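Lysenko Household Teleoperation Set: Data Card

Maintained by Gindex Robotics Group
Contact: Ashwin Rai
Last revised: Mar 3, 2024

Summary

The Lysenko set contains 734 demonstrations of household tasks performed by a two-armed robot under remote control. An operator moves a pair of leader arms and the robot's arms follow. The set is intended for research on learning from demonstration, with an emphasis on soft items such as clothing, towels and bedding.

Collection

Demonstrations were recorded at the Limach site, which is furnished as a small apartment. Recording began in July and continued in short sessions. Operators completed a practice period before any of their work was accepted. Each demonstration covers one task from start to finish and carries a written instruction in plain language.

Operators were asked to work at a steady pace and to avoid resting an arm on furniture. Where a grasp failed, they were permitted to try again. Recoveries of this kind are kept in the set and are labelled as such.

Contents of each record

Colour video from the head camera and both wrist cameras
Joint positions and gripper openings for both arms
Leader arm positions, recorded on the same clock
Task instruction and operator code
Outcome label: complete, partial or abandoned

Splits

Training: 650
Validation: 42
Test: 42

No operator in the test split appears in the training split. The furniture is common to all splits, so test results should not be read as a measure of performance in a new home.

Garment tasks

The Hondo subset holds 300 of the demonstrations and is limited to clothing handled on beds, tables and sofas. Garments were placed by hand before recording and were not arranged to a fixed pattern. Instructions name the garment by colour and type wherever possible.

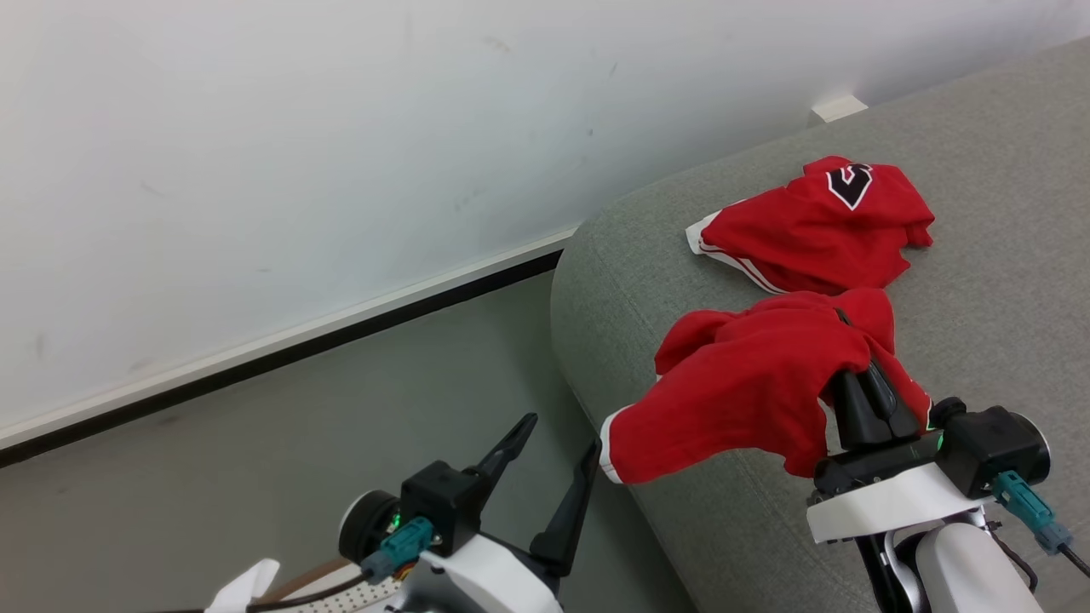

Figure 1. Head camera view, garment task on the grey sofa. The right gripper is closed on a red garment; the left gripper is open.

Known limitations

Wrist camera views are often blocked by fabric during a grasp. Gripper opening is a poor guide to whether thin cloth is held. In 2 records the left leader arm signal is missing; both are flagged in the index file.

Terms of use

The set is released for non-commercial research. Requests for other uses, and reports of labelling errors, should be sent to the contact named at the head of this card.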